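Teaching a simulated arm to tidy a table, one bad demonstration at a time

8/10/22

I promised my sister I would write something about what I do all day, because she has started telling people I "play a robot video game for work," and I can't say she's wrong. So pour yourself something warm. I tend to go on.

For the last few months I've been on a small project at Nalitent where we teach a robot arm to move ordinary things across a tabletop. The arm lives in a simulator for now, and so does the table, and so does everything on it. I sit in a regular office chair with a controller in my hand, I move my wrist, and the arm moves its wrist. I squeeze, and the fingers close. Every time I do the job from start to finish, the computer saves it as one demonstration. When we have enough of them, Szymon Sikora trains a model on the pile overnight, and in the morning we come in and see what it picked up from me (mostly my bad habits, as you'll hear).

The job itself sounds like nothing. Pick up the thing you're told to pick up, carry it over to the other side, set it down standing up, let go, back away. A child does it without looking. I did it without looking too, for my whole life, and then I had to do it through a screen with no feeling in my fingertips at all, and I spent my first afternoon knocking things over like a cat on a bookshelf.

The object I've come to know best is the little easel, the tabletop kind with a tiny chalkboard in it, like you'd see at a bakery counter with the price of scones on it. Witold Dudek chose it and I held it against him for a good two weeks. It stands on thin legs that spread out, it's wider at the board than anywhere you'd like to hold it, and if you set it down even slightly crooked, one leg touches first and the whole thing takes a little walk. Boxes are so much kinder. You can be sloppy with a box and it just sits there and forgives you.

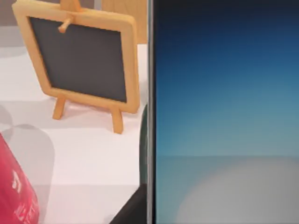 What I've learned, slowly, is that the approach matters more than the grab. I used to rush over and then fuss with the last inch, nudging left, nudging right, tilting my head at the monitor as if that would help. All that fussing got saved along with everything else. The first time Szymon showed us a trained model at work, the arm flew across the table, stopped just short of the easel, and dithered. Back and forth, back and forth! I have never felt so seen. Witold laughed until he had to sit down, and then he asked me very gently if I could maybe try deciding where I was going before I went there.

So now I do. I look first, I pick the spot on the wooden border I want, and I come in along one smooth line at a steady speed. If I miss, I back all the way out and come in again. We do keep some of those second tries in the set, by the way. Early on we only saved the perfect ones, and the arm had no idea what to do when things went wrong, the poor thing. It would miss by a hair and then carry nothing at all across the table, very proudly, and set the nothing down. Once we added runs where I missed, backed off and tried again, it started doing the same.

The other big lesson was about what I can see. The simulator lets me swing the view wherever I like, and for a while I did, peeking around behind things to line up my fingers. The model doesn't get to do that. It only gets the views it's given, and if something large is standing close and blocking half of one, then half of it is blocked, and that's the view it has to work with. Witold made a rule that we drive from the same views the model gets. I grumbled. My success rate dropped right through the floor for a while, and then it crept back up, and the demonstrations were better for it, because I was finally reacting to the same things the arm would be able to react to.

For anybody who likes numbers, we started with 100 demonstrations of the easel task and thought that was plenty. It wasn't. We're at roughly 300 now, with the objects shuffled to new places each time so that the arm can't just memorize one path. My personal limit is 22 in a sitting. After that my wrist gets lazy and I begin cutting corners, and I'd sooner stop and go make tea than teach a robot to be tired.

Next up is the real arm, which is sitting over at Kubiak waiting for its mounting plate. We'll start that one by hand, actually holding the arm and walking it through the motion, and I'm looking forward to it more than I can say. I want to feel the weight of something again. Szymon warns me that real tables have crumbs and wobbles and that I'll be back to knocking things over by lunchtime, and I expect he's right. Witold has already ordered an easel.

I'll write again in October once we've had it running for a bit. In the meantime, if any of you have done this kind of thing and found a good way to rest your elbow, please leave me a comment. I've been using a rolled-up towel and it keeps sliding off the desk.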